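Speaker notes: Choosing a college when you don't know what you want to major in
Harkley High, juniors and parents night, auditorium
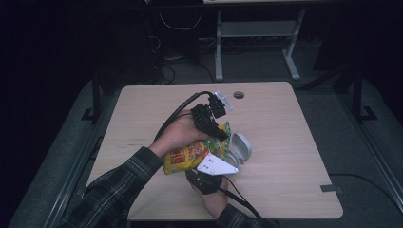
Branwen Gwynne wrote back when I sent her the first draft of these notes: "You've got twelve minutes on majors and nothing on how a kid finds out who her adviser is. Start there." So okay, Branwen, I'm starting there.

Opening (don't rush this, people are still finding seats)

Hi everybody, thanks for coming out on a Friday, I know there's a game. Quick show of hands: who here has a junior who knows exactly what they want to study? Okay. And who has one who says they know, but it was something else in January? Yeah, lots more hands. Mine too, for what it's worth.

I worked in undergraduate advising at Gruston College for years, and I now help families with the search part. I'm going to talk about advising, then switching majors, then money. Stop me whenever you want. The mic in the aisle works if you hold it close.

Advising

Ask every school who the adviser is for an undecided student. I mean the job title and the office. At some places it's a professor who got assigned your kid's file along with everybody else's, and some of those professors are wonderful at it! At others there's a separate center with full-time staff. At Gruston we had a center, and each of us carried 216 students. I could put a face to most of them by spring, but in October? No way.

Then ask how often a first-year student has to see that person. "Has to" is the part you're listening for. Every school will tell you the door is open, and eighteen-year-olds walk past open doors all day long. When we started requiring a visit before spring registration, I met students I'd never have laid eyes on otherwise, and a few of them were in real trouble in chemistry.

(Tell the Powell story here if the room is awake. Powell Hall, basement office, the kid who'd been going to the wrong section for three weeks and getting good grades on the quizzes. Keep it short.)

Switching majors

Students switch. It's normal and it usually isn't a disaster. What can hurt is switching into something with a long chain of required courses. Nursing, engineering, music performance, some education programs. If your kid thinks there's even a chance of one of those, have them look up the first-year courses now and see whether an undecided student is allowed to sign up for them. Some schools hold all the seats for declared majors. I'd want to know that before the deposit goes in, wouldn't you?

Going the other way is much easier. An engineering student who moves over to history has a pile of math credits and will probably be fine.

Ask about general education too. A big core can be a nice place to try things out, or it can eat two years. Get the actual checklist off the registrar's page and read it with your kid at the kitchen table. The brochure version leaves out the lab hours.

Money

Slow down here, this is where people take notes.

Check the credit hours a merit award depends on. I had a student drop a class she was failing, which was the right call, and it put her under the line and cost her $2000 the next year. She'd never been told to look. One email to financial aid before dropping anything, please.

Local awards: the Dritesov scholarship is open to undecided students, and hardly anyone undecided applies for it. The essay is short. Forms are in the counseling office, ask at the window.

Visits

Sit in on a regular class if they'll let you. Skip the one they've picked for visitors and ask for an intro section, something with 92 seats, and see whether anyone's talking. Then eat lunch in the dining hall without the tour guide. Let your kid wander off. You can have coffee.

Questions

Leave 20 minutes. If it's quiet, ask the parent of an older kid in the front row what they'd do over again, that always gets it going. Somebody will ask about gap years. Say yes, fine, but get the deferral in writing and ask what happens to the aid.

Handouts are on the table by the doors. Remind them to move their cars from the bus lane before nine.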